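Collecting > Guides > Cleaning and Storing Enamel Hockey Pins

Cleaning and Storing Enamel Hockey Pins

Enamel club pins are small, cheap to ship and easy to ruin. Most of the damage I see on second-hand pins comes from metal polish or from years spent stuck in foam. This guide covers hard and soft enamel pins from the 1950s on. Painted tin badges need different care and shouldn't be washed at all.

What you need

Lukewarm water
Plain dish soap with no lotion in it
A soft baby toothbrush
Cotton swabs
Two lint-free cloths
Acid-free tissue
Small polyethylene bags

Step 1. Sort the pins first

Tilt each pin under a lamp. Hard enamel is level with the metal lines between the colors. Soft enamel sits lower, so you can feel the ridges with a fingernail. Put aside any pin with a crack or a lifting edge. Water gets under loose enamel and makes it worse, so those pins get a dry wipe and nothing else.

Check the back as well. My Kerkavport club pins have the maker's name, Coltier, stamped beside the post, and the stamp is shallow enough to rub away if you scrub.

Step 2. Wash

Put a drop of soap in a cup of lukewarm water. Dip the toothbrush, shake it off and brush the front of the pin in small circles. Don't soak the pin. Brush the back with what is left on the bristles and stay clear of any paper label. Rinse with a damp cloth, then pat dry with the other one. 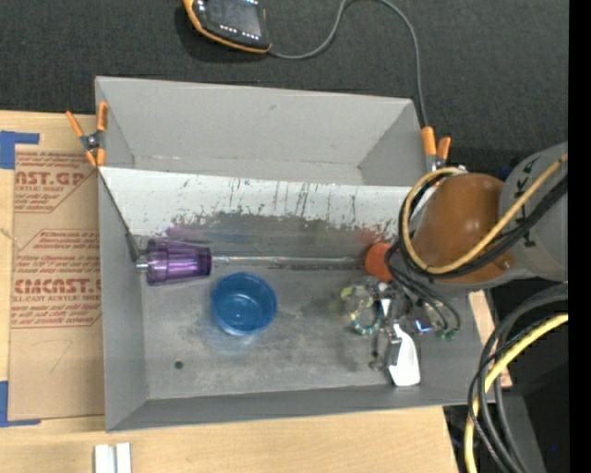

Gray metal bin with orange-handled clamps on the rim.

Leave the pins face up on a towel overnight before you bag them. The hinge on an older safety-pin back holds water longer than you would think.

Step 3. Deal with green spots

Green residue around the post is corrosion. Pick off the loose part with a wooden toothpick, then wipe with a dry swab. If it comes back within 90 days, the pin is being stored somewhere too damp.

Skip the metal polish. It leaves white paste in the lettering and can strip the plating off a pin in one go. Rüdiger Hinrichs, who sold me most of my Flastau pins, used it on a whole card of them in the seventies and they are all bare brass now.

Step 4. Store

Wrap each pin in acid-free tissue and put it in its own bag with the top left open. Lay the bags flat in a drawer, no more than 4 deep. Velvet display frames are fine for a wall out of the sun — just check that the backing isn't foam, which breaks down and sticks to the metal.

Rubber clutches should come off before storage. Brass ones can stay on.

Step 5. Write it down

Give every pin a number and put it on a slip of paper in the bag. I list the club, the season if known, the maker and any damage. My list is at 1,022 pins and lives in a plain spreadsheet. Milagros Macaraeg uses index cards for hers and finds things just as fast.

If you can't identify a club, photograph the front and back next to a ruler before asking around. Metwally pins are the usual puzzle, as the club changed its crest twice and kept the same colors.

Contact | © November 2025 | Back to top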